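Setting up and looking after the hand-held gripper pair for folding work

This page is for people who prepare the two hand-held grippers before a recording session with clothes. It covers the finger pads, the joints, the cable and the sensor module. I assume the grippers are already assembled and that you have used them at least one time. If you have a new pair, read the unpacking page first.

What you need

A lint-free cloth
Isopropyl alcohol
The small hex key from the Prullov kit
A spare set of pads, left and right
One pair of folded jeans, or other heavy cloth
A white sheet, big enough to cover the work surface

Step 1. Disconnect and clean

Unplug the cable at the recorder side before you touch the jaws. Wipe the ribbed pads along the ribs, never across them. Cotton dust collects at the bottom of the ribs, and with dark denim you also get blue or black color on the pad. A little color is no problem. If the pad feels slippery after cleaning, it is finished and must be changed.

Do not put alcohol on the lenses. Use the dry side of the cloth and press very lightly.

Step 2. Change the pads

The pads slide off toward the tip. Hold the finger near the joint when you pull, so the force does not go into the linked arms. I bent one arm in March by holding it at the wrong end, and it had to be replaced completely.

Slide in the new pad until it stops. Both pads of one gripper should be changed together, even when only one is worn. We change them every 300 grasps on denim. On T-shirts and towels they live much longer, and we only look at them when we clean.

Step 3. Check the joints

Open and close the jaws slowly with the trigger. Both jaws have to start moving at the same moment. If one is late, the pivot is too tight or there is thread inside. Pull the thread out with tweezers, then loosen the pivot screw by a quarter turn and try again. Side play at the fingertip can be up to 2 mm. With more than this the tips miss each other when you pinch a single layer.

No oil, please. It will come out on the clothes.

Step 4. Put the cable in its place

Let the cable leave the rear of the gripper and fall over the back of your hand. It should not pass in front of the lenses at any position of the wrist. Leave enough slack so that you can reach the far side of the table without pulling. Last year I used a tight tie here, and the connector came loose in the middle of a session.

Step 5. Prepare the surface

Spread the sheet and pull out the big creases. Small ones can stay. Lay the test garment folded, with the back pocket up. Rivets and thick seams are good for the test, they show quickly if a pad is not seated well.

Step 6. Test with both grippers

Hold one gripper at the waist and bring the other one from the side of the legs, with the jaws wide open. Before you close, look at the live view of each gripper. You should see both fingertips and a good part of the cloth.

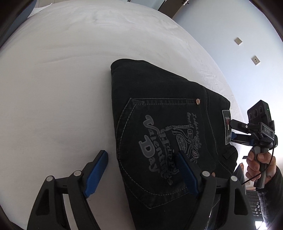

Tegwen Voyle
Gripper maintenance, Stultent Lab

The view from the first gripper should look similar to this one. Both blue pads are visible, the jaws are open, and the tip of the right jaw covers some of the lettering on the pocket. This much covering is normal. The second gripper is at the waist, and you can see its three lenses and the small green light on the side of the module. Look for this light on your own gripper as well before you start the recording.

Now pinch the edge of the waistband with one gripper, lift it a hand's width and hold. Repeat with the other. If the cloth slides, go back to Step 2 and push the pad in again.

Write the pad change in the Petersen log sheet, with the letter L or R for the gripper. The log sheet was last revised 15th August, so please throw away older copies.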